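**Skundwood two-arm cell — demonstration unit**

Mabuza shows the Skundwood cell at the Esto hall throughout August. Sessions last 40 minutes and are run first in simulation, then on the hardware. The simulated part covers tool handling: one arm holds a long-shafted tool in its gripper while the controller checks reach and clearance against the modelled room.

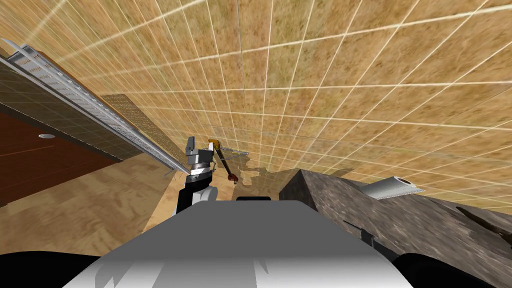 Visitors may ask for any part of the programme to be repeated, at full or reduced speed. Room models can be supplied in advance — send them to the Dadex desk with the booking.

| Item | Detail |
|---|---|
| Arms | 2 |
| Unit mass | 106 kg |
| Order code | 3798 |
| Control software | Dadex, licence included |

Safety shoes are required on the hall floor. Lead times on request.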